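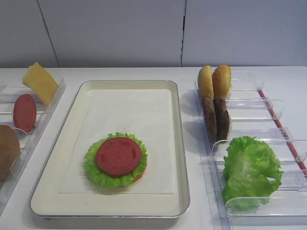

Imke Seidel
Research associate, work and technology studies

4. Findings: what moved and what stayed

4.1 Work at the assembly bench

Metance introduced the Nautiyal arm at its Clanamthorpe kitchen in October. Before that, one person built each burger from start to finish. The arm now takes slices from upright racks and stacks them in a lined tray, and the person at the station loads the racks, watches the stack and steps in when a piece slips. New loaders learn on a practice bench with toy ingredients, so the slot order can be taught without wasting food.

Of the 31 people on the kitchen rota, 14 agreed to be interviewed. Most of them described the loading as easy and the watching as hard. They had expected to be less tired. Several said their wrists felt better and their eyes felt worse. Loaders also reported that they could no longer vary their own pace — the next tray set it for them.
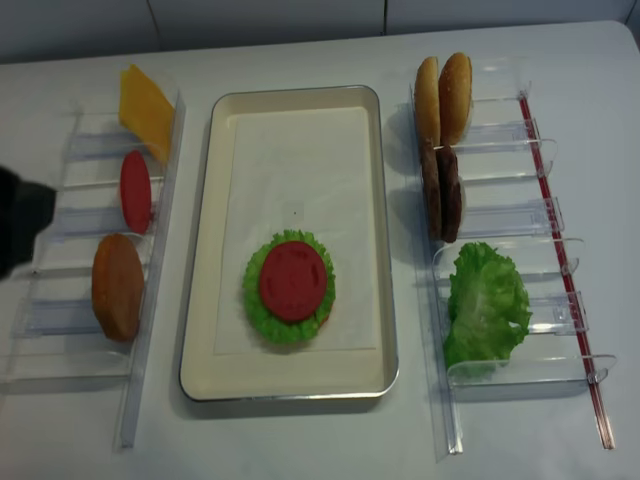 Glykeria Rallis told us that she minded the loss of speed less than the loss of say: "I used to decide when a bun was no good. Now I decide before it goes in the rack, and after that it's out of my hands."

Her point came up in other interviews. Judgment has moved upstream, to the moment of loading. A slice that leans too far in its slot may be dropped later, and the person who placed it is asked why. Under the old arrangement a bad slice was simply put aside, and no record was kept. The stop log now ties every pause to a station and a shift,
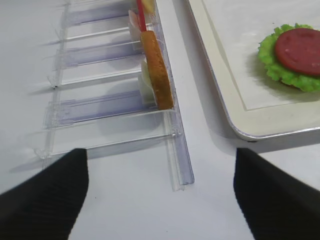
and loaders read that log as a record of themselves, although Metance set it up to track the machine. In the first 29 shifts after the change, team leads discussed the log with staff at the end of the day. The practice was later dropped at the request of the loaders, who wanted stops reviewed by rack and not by name. Pay grades did not change during the study. Two interviewees thought they should, given the added duty of clearing faults.

Figure 2. Practice bench with lined tray, a rack on either side, and the gripper close to the upright tomato slice in the left rack.

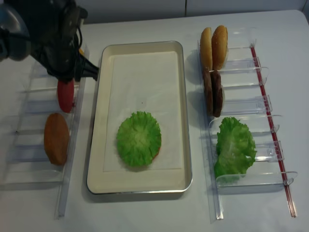

GRENSKA, 09/12/2024 — Preliminary results were presented to staff from both kitchens. Those at Grenska, where the arm has not yet been installed, asked mainly about training time and about who may stop the machine. At Clanamthorpe any loader may do so, but newer staff said they waited for a team lead first. We return to this gap between the written rule and daily practice in Section 4.2.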